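Thread on phone case "drop ratings," because I have now read one too many product pages and my patience is gone.

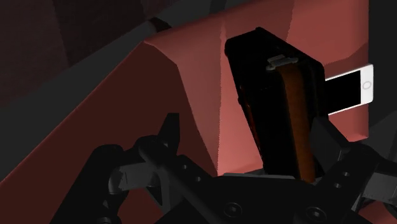 The number on the box is always a height. Six feet, ten feet, sixteen feet. It sounds like a fact about the case. Look for the small print and you find it's a fact about one kind of drop, done by people who want to print a bigger number than last year's.

Start with the surface. Dropped on what? Flatska says "hard surface" on the front of the package and "plywood over concrete" in a footnote on the support page. Plywood over concrete is a legitimate way to test. My driveway is not covered in plywood.

Then the phone. Which phone was inside? Gkikas sells the same case design for 16 different models and puts the same rating on all of them. Heavy phone, light phone, big camera bump, no camera bump. Same rating. I asked which ones were tested. They answered that "the product family" was tested.

I asked again. That was in January. Still waiting.

And what counts as passing? You'd think it means the screen is fine. Read the wording. "Survived" can mean the phone still turns on. Todis says "remains functional." A phone with a crack across the glass remains functional. I used one for 2 years.

Todis also has the reviews. 1,857 of them on the day I checked, and most were written within a week of delivery. "Great protection, five stars." Protection from what? You've had it since Tuesday!

A review written after a week tells me the color is nice and the buttons click. I believe those people about the color.

The reviews I'd want are the ones from people who dropped it, and they have a problem of their own. If the phone was fine, the case gets the credit. But I've dropped a bare phone down the stairs and it was fine. I've also had a cased phone slide off the couch onto a rug and crack. One drop proves close to nothing – including mine, before somebody says it.

About the "military grade" label. As far as I can tell, a company can follow a military test method, pick which parts of it to run, run them itself, and print the words. I'm not saying they all do that. I'm saying the words on the box don't tell you whether they did.

Steltedance gets half a point from me. Their page lists the surface, the height, the phone and how many units they dropped (6). Six is not a lot. But it's the only page where I could find the figure at all, and I looked at plenty.

They lose the half point for the warranty. It covers the case. If your phone breaks inside the case, you can get a new case.

So do I use one? Yes. A lip around the screen probably helps when the phone lands face down, and corners with some give probably help too. I'd say that much without any rating. I just won't pay double because one box says ten and the next says sixteen.

If anyone has a test that dropped the same phone with and without a case, lots of times, same height, same floor, and wasn't paid for by someone selling cases, send it over. I'll read the whole thing.

Please don't send me the video with the helicopter. I've seen it. It landed on grass.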